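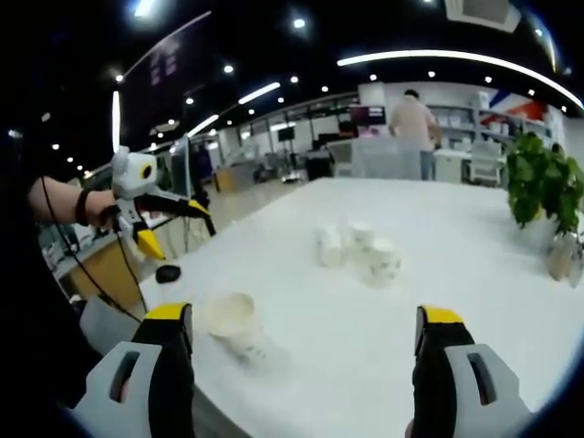

I dropped our cable package in May and I've now lived with streaming only for long enough to say what works for us. The short version is that we pay less and we watch less. I do most of my watching at a plain white tabletop with a tablet leaned against a mug, so picture size was never my main worry. Local channels were.

We started with Wirnow. It has the local news, the weather and one of the two sports channels we used to get. The other one isn't offered in our area. I called and asked, and they had no date for it.

The guide on Wirnow is slow. You press down, wait, press down again. On the TV in the bedroom it takes longer than on the one in the living room. Same remote, same app.

Jornitz was next. I took it for the cooking and home repair channels. It allows 2 streams at once, which is fine for our house until somebody visits and signs in on their phone. Then whoever started first gets kicked off.

Cloud DVR on Jornitz holds 400 hours. I have never come close to filling it. Recordings are deleted after 9 months whether you have watched them or not, and I lost most of a baking series that way. Read that part before you sign up.

You can't skip ads in everything you record. Some shows let you and some don't. There's a small lock next to the ones that don't, but you only see it after you open the episode.

A few people asked about antennas. Yes, I bought one, the flat Lenmont that sticks to the window. We live in Mallet, down in the low part of town, and it gets the public station and one network. My sister lives up the hill and gets nearly everything with the same model. Try it in a few windows before you use the sticky pads.

The internet bill did go up when we split it from cable. Call your provider and get that number in writing before you cancel anything. Mine changed between the phone call and the first bill and it took two more calls to fix.

Also return the cable box in person and keep the receipt. I still have mine in the drawer with the old remote.

I'm keeping Jornitz for now and pausing Wirnow until baseball starts. You can pause it from the website but the app doesn't show the option.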